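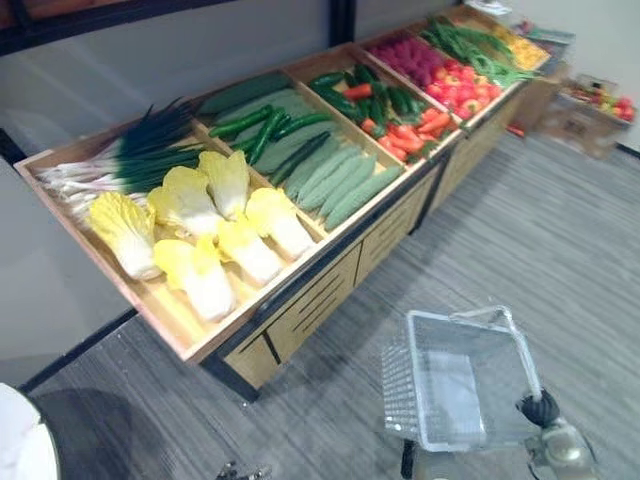
Photo courtesy of Grerkora

FOR IMMEDIATE RELEASE

Grerkora Opens Entries for the Badham Soup Season, Promises Fewer Leeks

BADHAM, 17 June 2024 – Grerkora, the cooking school and recipe publisher best known for telling people to use the whole celery, today opened entries for the Badham Soup Season, a month of public cooking, tasting and mild disagreement that returns to the town this September.

The Soup Season invites home cooks to submit an original vegetable soup that can be made in one pot with no more than 10 ingredients. Salt counts. Water does not, following a ruling last year that took up most of an afternoon and ended one carpool.

Entries will be read by a panel led by Aba Tsikata, head of recipes at Grerkora. The panel will choose 43 soups to be cooked and tasted at the school's kitchen on Plarnthorpe Road, and eight of those will go on to the final.

"We received 127 soups last year and a great many of them were leek and potato," said Tsikata. "I like leek and potato. My mother made it. By the end of the second week I could no longer look at a scarf that was green at one end."

To encourage a wider field, Grerkora has added three new categories. Roots covers carrots, parsnips, beets and anything else that arrives with dirt on it. Leaves is for cabbage, kale and chard, which the panel feels have spent too long as garnish. The third category, Back of the Fridge, is open to any soup built from leftovers, provided the cook can name all of them.

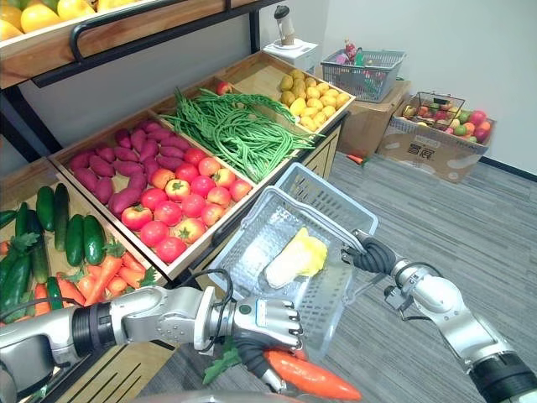
A carrot and a shopping basket at the vegetable display.

Cold soups are welcome in every category. Last year's only cold entry, a cucumber and dill soup, came in second and was described on one score sheet as "a drink." The sheet has been kept.

The winning recipe will appear in Rana, Grerkora's quarterly cooking magazine, along with a short profile of the cook and a full-page photograph of the soup, which the magazine's art desk would like everyone to know is harder than it sounds. The winner will also receive a soup pot large enough to be a storage problem.

"People get nervous about entering because they think soup is too plain," said Eirini Katsaros, editor of Rana. "Plain is fine. We want to read a recipe and believe that somebody has eaten it on a weeknight. If it asks for three kinds of oil and a foam, we'll wish you well and turn the page."

Katsaros added that recipes should give real quantities. "A glug" was accepted in the past and will not be accepted again.

Alongside the contest, Grerkora will run evening classes in stock making, knife skills and how to tell when an onion is done, a subject on which most published recipes are understood to be lying. Children may attend the stock class with an adult and will be given the peeling.
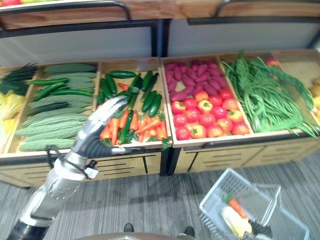

How to Enter

Entry is free and open to anyone who does not cook for a living. Each cook may submit one recipe, typed or written in handwriting that a stranger could read. Forms are available at the Grerkora front desk and at the Badham public library. Please do not send soup by mail.

About Grerkora

Grerkora runs cooking classes for adults and children in Badham and publishes Rana four times a year. It has no official position on croutons.

Media Contact

Eirini Katsaros, Rana magazine, care of Grerkora, Plarnthorpe Road, Badham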